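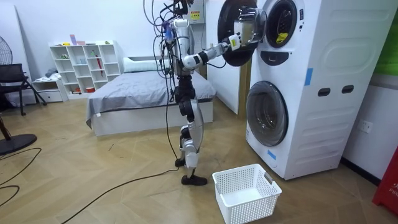
Living With a Stacked Washer in a Room You Also Sleep In

Filed under: Laundry, Small Rooms

Our apartment has no laundry room. The listing called the spot "flexible utility space," which the rest of the world calls the bedroom. So the stack went in there, one round door above the other, and we have spent three years learning to share a room with it. Some of what follows came from the manual. Most of it came from doing it wrong.

Look in the drum before you load it

Spin the empty drum by hand once and look at the bottom as it goes around. Socks like to ride flat against the back, and a small bright thing left over from yesterday will happily go through another load with your white towels. Stick your head in if you have to. On an upper machine the low part of the drum is exactly the part short people can't see, and I am short people. A folding step helps. I bought the Nestik one, which pinches, and have regretted it on a weekly basis.

Pull, don't scoop

With a front loader at floor level you can kneel and scoop everything toward you into a basket. Try that with the top one and you'll wear it. Take one piece at a time, get hold of a thick fold well away from the zipper, and bring it straight out until it clears the rim. Then shake it. Sheets are the exception. Sheets come out as one animal with everything else inside it, and you should have the basket on the step before you start.

Puffy things

A winter jacket needs room and a small load. Mine shares with one bath towel and nothing else. Close every zipper and snap and turn it inside out if the label says to. Yellow is a miserable color for this job, by the way, as it shows every smudge on the cuffs, and a big yellow piece bunched up against the top of a white stack gives you a fair idea of how much space one garment wants. It wants all of it. If you have to lean on the door to get it closed, take it to the laundromat and bring quarters. 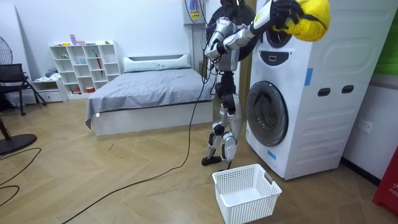

Dry it low and break up the lumps by hand every half hour. People will tell you to throw in tennis balls. Tennis balls work, and they also sound like someone moving out in a hurry, so in a bedroom I'd use the wool kind. When you think it's done, hold it up high by a good handful, up by the top door if that's where you're standing, and let the rest hang. Feel along the bottom edge. Damp filling collects down there and stays cold long after the shell feels dry. Give it another cycle if you have any doubt, and then leave it on a hanger overnight before it goes anywhere near a closet.

Tape

Blue painter's tape is the most useful thing I own. A strip on the front of a machine can mean "this one's clean" or "don't start me" or whatever your household agrees on. Ours has agreed on nothing, so I write on it. Change the strips every month or so. Left alone through a summer, the glue gets ideas, and you'll be out there in October with a plastic scraper and some cooking oil. (Oil, ten minutes, wipe, dish soap, wipe. Don't use the rough side of the sponge on a white cabinet.)

The floor

Wood floors and water are not friends. Wipe the rubber ring around the door after each wash, down in the fold where the puddle sits, or it'll drip on the boards the next time you open up. Keep an old towel within reach. I tried a Plodero drip mat for a while and it trapped more water underneath than it ever caught on top. It now lives under the dog's bowl, where it's doing fine.

Noise

If the stack walks or hums, check the feet with a level before you buy anything. Ours was off by the thickness of a coin. Spin speed matters too. I dropped from the top setting to 800 for anything after 9 p.m. and the lamp stopped traveling across the nightstand. Things come out wetter and take longer to dry, and you'll have to decide which you'd rather pay for.

Leave the door open

Open the door when you're finished and leave it that way until the inside is dry. Yes, it sticks out. Yes, you will hit it with your shoulder on the way to bed. The other choice is the smell, and you're sleeping in there.

More from Callitby: Folding Fitted Sheets, a Surrender / What Lives Behind the Dryer / Lint, and Where to Put It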